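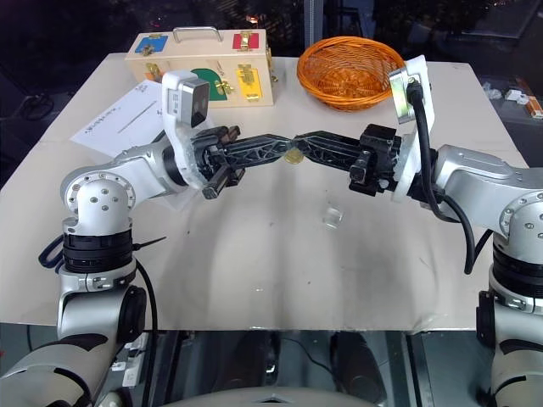

Games > Card games > Poker > Regional variants > Pudcombe Draw

Pudcombe Draw is a five-card draw poker variant played mostly in the town it's named after, and I've been looking after this entry long enough to have lost plenty of chips at it. It's a high-low game for up to six players, dealt from a stripped deck of 44 cards (the twos and threes come out, and yes, you will forget at least once!).

Rules

Everyone antes, gets five cards and bets. Then there are 2 draws with a betting round after each — you can swap up to three cards the first time but only one the second. The best high hand and the best low hand split the pot. Aces play high only, so the best possible low is 4-5-6-7-9, and straights count against you.

Tournaments

The main event is the Gumwood Cup, held every November in Flevness. The buy-in is 40 dollars and the field has grown to nearly 160 entries, which still amazes me. Late entry closes at the first break.

The D'Souza rule

Named for the D'Souza card room, where I first ran into it. If no one bets after the last draw, the high hand takes the whole pot. Some home games skip it, so ask before you sit down — I didn't, and it cost me a lovely low.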